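Why Does Cloth Wrinkle?

Cloth is made of threads, and each thread is made of thin fibers. Cotton fibers come from the seed pods of the cotton plant. In woven cloth, 2 sets of threads cross over and under each other.

When cloth bends, the fibers on the outside of the bend stretch and the fibers on the inside are squeezed. Tiny links inside the cotton let go and join again in new places. The bend stays. It is now called a crease.

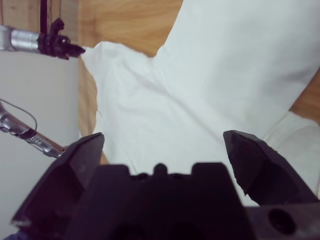
White fabric on a wooden tabletop. The gray shadows mark the folds.

Water loosens the links, so damp cotton is easier to flatten. Heat and the weight of an iron finish the job.

Try it: crumple a dry cotton handkerchief, hold it tight while you count to 257, then spread it out. Draw the crease lines you find.

Text: Arlindo Nogueira, Mollness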